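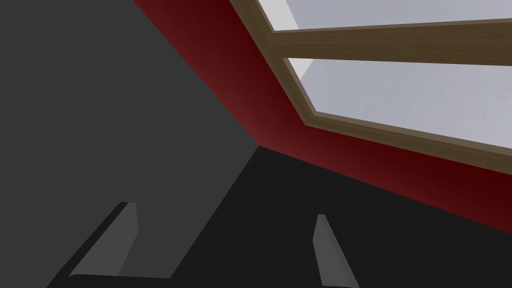

Vista desde la muñeca en el simulador, con la pinza abierta.

Kasness 12 – mando de teleoperación para enseñar tareas a dos brazos

Llevo desde noviembre vendiendo este mando y sigo usándolo yo misma casi a diario, así que os cuento lo que hay. Son dos empuñaduras, una por brazo, con gatillo para la pinza y un pedal que graba y corta la demostración. Tú mueves las manos, el robot te sigue, ¡y ya tienes el ejemplo guardado! Funciona con robot real y también en simulación, y para empezar yo tiraría siempre de simulación (las primeras horas se choca mucho, os lo digo por experiencia).

Dentro de la caja van las dos empuñaduras, el pedal, la base Petridis y el cable de 12 metros. El programa es Halley, con licencia incluida para un puesto, y trae 26 tareas de cocina preparadas.

La demostración que más me piden es la de abrir un armario, y tiene su miga, porque hay que llegar bien orientado antes de cerrar los dedos. Con la empuñadura derecha vas girando la muñeca poquito a poco; fijaos en que las puntas de la pinza apuntan justo a la izquierda del tirador metálico, en la puerta marrón del armario verde. Desde ahí queda un movimiento corto, y yo bajo la escala al mínimo – el botón lateral – para no pasarme.

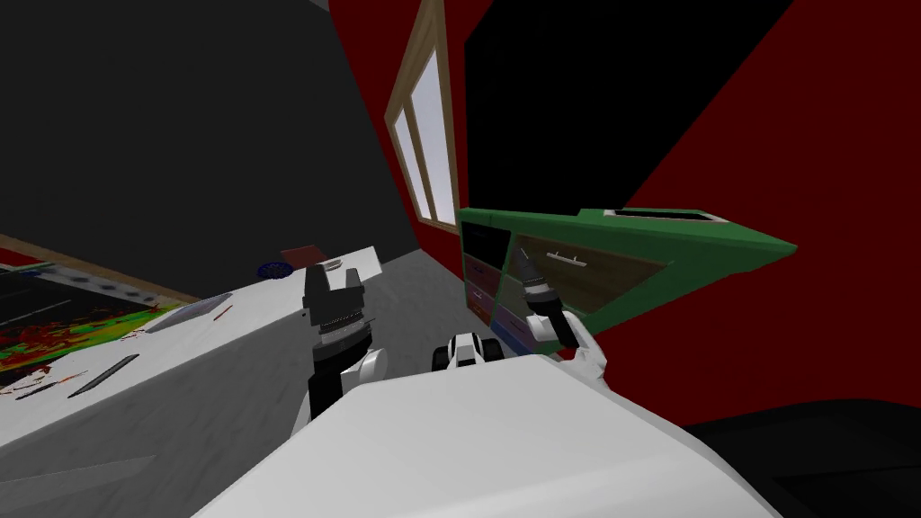 La cámara de muñeca se abre en ventana aparte y la podéis poner donde queráis. Yo la tengo arriba a la derecha, manías mías.

Precio: 1343 euros, IVA incluido. La base Petridis suelta, 600. Los envíos salen los martes desde el almacén de Binham.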